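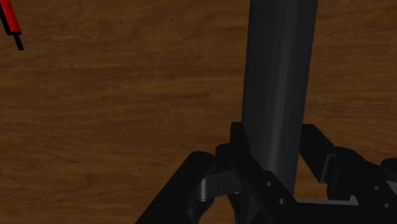

Attachment 1 to ticket 1921. Wrist view in sim, grey part upright at the gripper, wood-grain tabletop.

Ticket 1921
Project: Mullon (bench tidy-up, simulated)
Component: grasp controller, Kurar branch
Status: Open, waiting on reporter
Priority: Normal
Opened by: Heikki Rautiainen

Summary
Arm reports a good grasp on tall tapered parts, then loses them on the lift. Flat and boxy items are fine. Blocks the "put the bench away" chore from being signed off for the shop floor trial in October.

Steps to reproduce
Load the Mullon table with the default wood texture. Spawn the tapered part standing on its narrow end. Run the tidy routine with seed 111. Let it go through approach, close and lift without stepping in.

Expected
Part stays between the fingers through the lift and ends up in the rack.

What I get
Close finishes and the grasp flag goes true. During the lift the part slides down relative to the fingers and the flag stays true the whole way. The routine then goes to the rack, opens over nothing and logs the chore as complete. In a batch of 30 runs it dropped the part in 13. All 30 were logged as complete.

The last bit bothers me more than the drops. A person putting tools away notices when their hand is empty.

Comment, 9:40, Maluleke support
Thanks for the attachment. Which friction setting are you on, and is the finger pad override on or off? Please also send the joint log for one good run and one bad one.

Comment, 10:15, H. Rautiainen
Default friction, override off. Logs uploaded. Width at close is the same in both to the last digit we store, so the flag has nothing to tell them apart with.

The part is wider near the top and narrows going down. The fingers take it low, where the sides lean in toward the bottom. My guess is the pads only touch at their upper edge.

Comment, 11:05, Maluleke support
Agree with the guess. Contact report for the bad run shows a single line of contact on the right finger and two points on the left. The good run has the same line on the right and three points on the left. Neither is a grasp I would trust on a real bench.

Try raising the grasp height so the fingers close further up the part. Parameter is grasp_z_offset. Leave everything else alone.

Comment, 13:20, H. Rautiainen
Raised it. Drops went away on this part. It now knocks over the short parts in the same set, as the fingers come in above them and catch the top on closing. Offset needs to be per object or worked out from the shape.

Flag problem unchanged. I deleted the part by hand halfway through a lift and the routine still carried on and reported success.

Comment, 13:50, Maluleke support
Confirmed on our side. The flag is latched at close and is only cleared by an open command. It was written that way for Drivel, where the parts sit in a fixture and can't go anywhere. Mullon inherited it. I have split this into a separate defect and linked it here.

Workaround until that lands: read finger width again after the lift and once more before release. If it has changed since close, fail the run. You will get a few false failures on soft items.

Comment, 15:30, H. Rautiainen
Workaround is in. Reran the original batch with the old height so it would drop things. All 13 drops now come back as failed. No false failures, but there is nothing soft in this set.

For the trial write-up I have put the following under readiness. Boxes and flat stock: yes. Tall tapered parts: yes with a height set by hand. Mixed bench with no setup: no. Cloths, cables and gloves: not tested, and I would not book anyone's time on it yet. A new hire clears the same bench on the first morning with no parameters, so the shop should keep doing it by hand until the mixed case passes.

Comment, 15:45, Maluleke support
Fair. Shape-based height is on the Kurar list but has no owner. Can you attach the dimensions for the short parts as well? Leaving this open for that.

Linked: grasp flag latched at close (Mullon, Kurar)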